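Handout 8: Learning to operate a switch panel from recorded demonstrations

These notes go with the second half of the module. Read them before the lab session, and bring the worksheet from Handout 7, as we use its definition of a state label again here.

## 1. The task

Most of the manipulation work we have covered so far deals with loose objects: cups, blocks, cloth. Panel work is different. The parts are fixed to a door, they move only a small distance, and the result of an action often shows up somewhere else. A selector is turned in one place and a lamp changes in another.

The Plolska study, which we follow in this handout, asks two questions.

1. Can a policy trained on demonstrations pick the right control on a crowded panel?
2. Can it tell, from the camera alone, that the action had the effect that was asked for?

The second question takes up most of our time. The first is largely a matter of reaching and pressing, and you have the tools for it already.

## 2. The panel

The panel has two doors. The left one carries three lamps along the top, a digital power meter, a small round lamp to the right of the meter, a yellow and a rust-red fitting, and one rotary selector. The right one is busier and has the push buttons, the emergency stop and the remaining selectors.
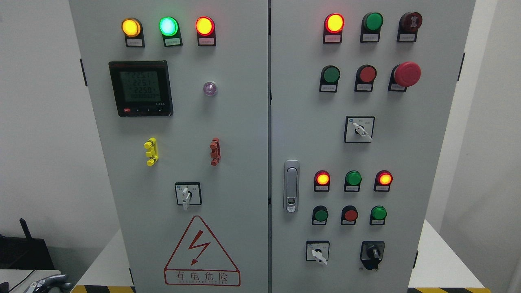 *Fig. 1. The panel from the head camera, left-door selector pointing down.*

For the purposes of the study the controls are split into three groups.

| Group | Action | Where the result is read |
|---|---|---|
| Push buttons | short press | lamps |
| Rotary selectors | turn to a named position | handle angle, sometimes a lamp |
| Emergency stop | press, then release | handled separately |

The emergency stop is left out of training. It is used by the operator only, and the policy is penalised in evaluation for any contact with it. Please don't copy the approach of earlier groups who added it back in as an extra class.

## 3. Data

The data set has 1367 demonstrations. Each one is a single instruction ("turn the left selector to the right", "press the lower red button") with the head camera stream, the joint positions and the gripper state. Kumiko Fujimoto wrote the instruction list and Genji Arai did the segmentation, using the Padis tool for the time marks.

Every demonstration has a still taken before the first movement and a still taken after the arm has gone back to rest. These are the **before** and **after** frames. The state labels are attached to them and to nothing in between.

A state label is a list with one entry per device:

- lamp: lit, unlit, or unsure
- selector: one of its marked positions, or unsure
- meter: the phase readings, stored as text

Use "unsure" when you are unsure. In the first round of labelling people guessed, and the guesses were worse than a gap would have been. A dim lamp behind a coloured lens is the usual trouble. Coloured lenses can look bright under strong room light with no power behind them, and a pale lens with a slight tint can be read either way.

## 4. Reading the state

The state reader (called Kubo in the code) is a small network that takes one frame and gives back the state list. It is trained apart from the policy. There are two reasons for keeping them separate. The reader can be tested on stills, with no robot running, and an error in the reader can be told from an error in the arm.

The reader works in two steps. It first finds the four corners of each door and straightens the view. It then crops a patch for each device and classifies the patch. The head camera moves a little between recordings, so fixed crops without the first step drift off the smaller devices.

Meter readings need care. The three values in the frames used here lie close to 225, and the last digit differs from one frame to the next. A change of that size tells you nothing about whether an instruction was carried out. The success check therefore ignores the meter completely. Log the values, but don't build a rule on them.

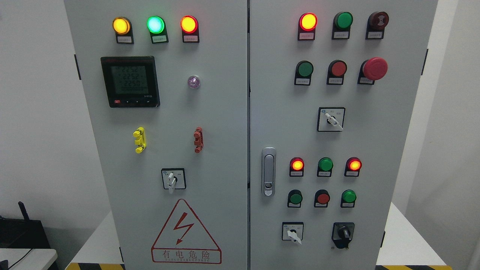 Kumiko Fujimoto would rather keep the meter in. Her comment on the draft of this section was that the readings should at least be used to catch a frozen camera stream, as digits that stay exactly the same over a long recording are a warning sign. She also asked that the unsure label be split in two, one for "blocked from view" and one for "visible but unclear", so the two kinds of failure could be counted apart.

The first suggestion has been taken up as a data check. It runs before training and has no part in the success rule. The second is left for the project, and anyone who wants to try it can have the raw label files.

## 5. Success rule

An instruction counts as carried out when both of these hold:

1. the device named in the instruction is in the target state in the after frame;
2. no device outside the allowed list has changed.

The allowed list matters. Some controls have lamps tied to them, and a correct turn of the selector should change its lamp as well. Without the list, rule 2 would mark every such trial as a failure. The list was written by hand from the wiring notes, one row per control.

Compare the left-door selector and the small lamp beside the meter. In the figure below the handle is angled to the lower right and the lamp is bright. In Fig. 1 the handle points down and the lamp is unlit or close to it. Two stills can't prove that one causes the other – that comes from the wiring notes – but they are the sort of pair the reader has to separate reliably.
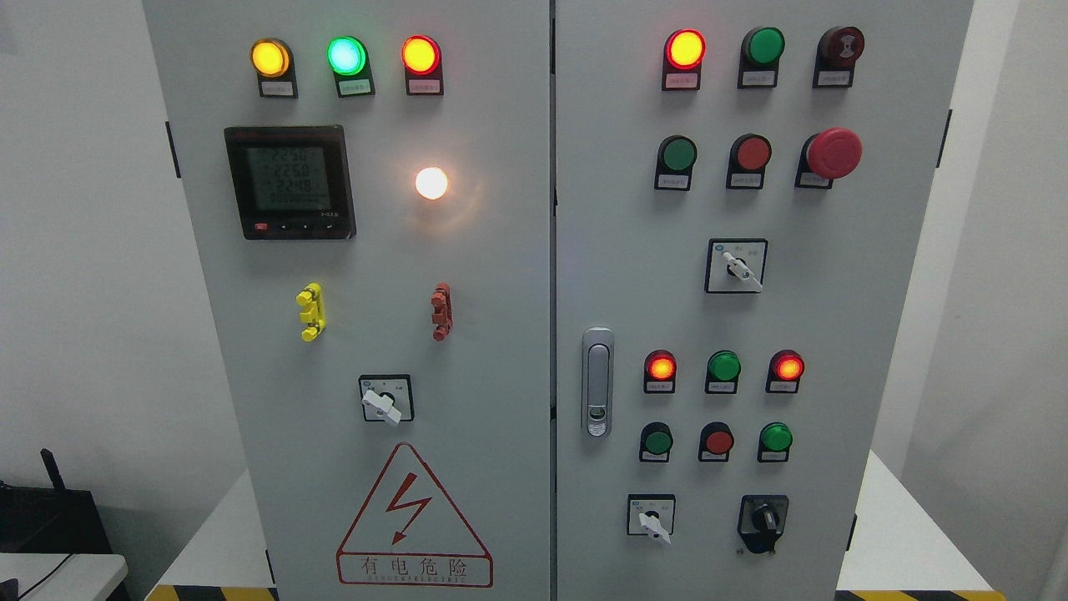
Rule 2 is also where most disagreements between labellers came up. If a neighbouring button was brushed but its lamp stayed as it was, the trial passes under the rule as written. Some of you will feel that it shouldn't. The contact log can be used for a stricter version, and you may report both, as long as you say which is which.

## 6. Results

The policy was evaluated on 49 instructions held out from training, run by the Flandum controller. We will go through the full table in the lecture. The points to take away:

- Push buttons gave less trouble than selectors. A press tolerates a small error in position, and a turn needs a firm grip on a narrow handle.
- The commonest selector error was stopping short of the target position.
- Wrong-device errors were mostly between neighbours in the same row and of the same colour. The lower part of the right door, with its repeated red and green devices, was the main source.
- Reader errors were concentrated on unlit lamps, where the unlit lens was called lit.

Keep policy errors and reader errors in separate columns. If the reader says the trial failed and the labeller says it passed, that is a reader error and the trial still counts as a success for the policy.

## 7. For the lab

Work in pairs. Each pair gets a folder of before and after frames without labels.

- Label your frames alone first, then compare with your partner.
- Write down every device where you differ, and which label you settled on.
- Run the reader on the same frames and fill in the 2 error columns on the sheet.
- Write half a page on one case where the reader and both of you disagree.

Hand in the sheet and the half page together. The code is in the module folder under `kubo/lab8`. The corner finder is slow the first time it runs.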